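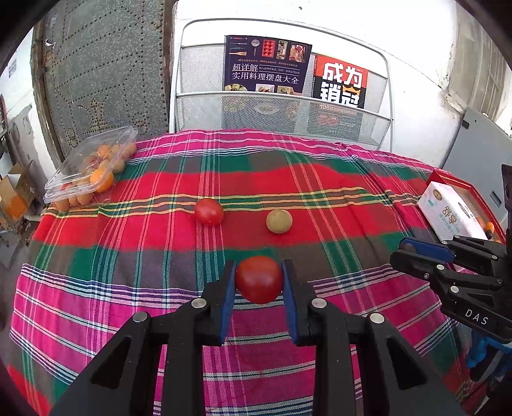

# Fruit on the Plaid Cloth

Mar 13, 2025 — by Bukola Afolabi
2 min read

I love this little set! It is a collection of pictures of fruit being picked up and put down on a low table, and the tablecloth alone (red, magenta, green, and whatever else the weaver had left) makes it a joy to scroll through.

## What you get

- 600 pictures, all from one table in one room
- 18 short notes files, one per round of sorting
- a plain text list of fruit names, spelled the way we say them at Leltby

The stars are tomatoes and tangerines. Small orange fruits stay in their clear plastic container most of the time, and I have labeled them "small orange fruit" until somebody who knows fruit better than me writes in. Loquats? Apricots? Please tell me!

## The table

The tray has a red rim and a brown cardboard bottom with whitish smears on it, and the tangerines look wonderful against it. One round brown fruit keeps them company — my label says "kiwi or pear" and I am sticking with that for now. Behind the table is a white wire rack with two books, one of them about plating food (超详解 实用料理摆盘大全). The other is 成为销冠. Both titles are in the text list, so you can search for them. 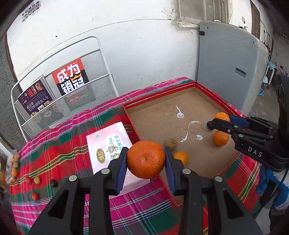 ## Labels

Each fruit gets a color, a rough size, and a place: `cloth`, `tray`, `container`, or `held`. A fruit between two blue pads is always `held`, even if it is very close to the cloth. Lu and I labeled the first 200 pictures separately and then compared, and we matched on 97 of every hundred labels. Most of the arguments were over pale yellow-green things. Those are now `round_pale`, and I like the name more every time I type it.

## Known gaps

Grapes are rare. Cut fruit is missing completely. The tissue packaging sometimes hides part of a fruit, and we label only the part that shows.

## Next

A vegetable round is planned for June at Bosbridge — I am pushing hard for radishes. Corrections are very welcome, so send the picture number and your best guess at the fruit.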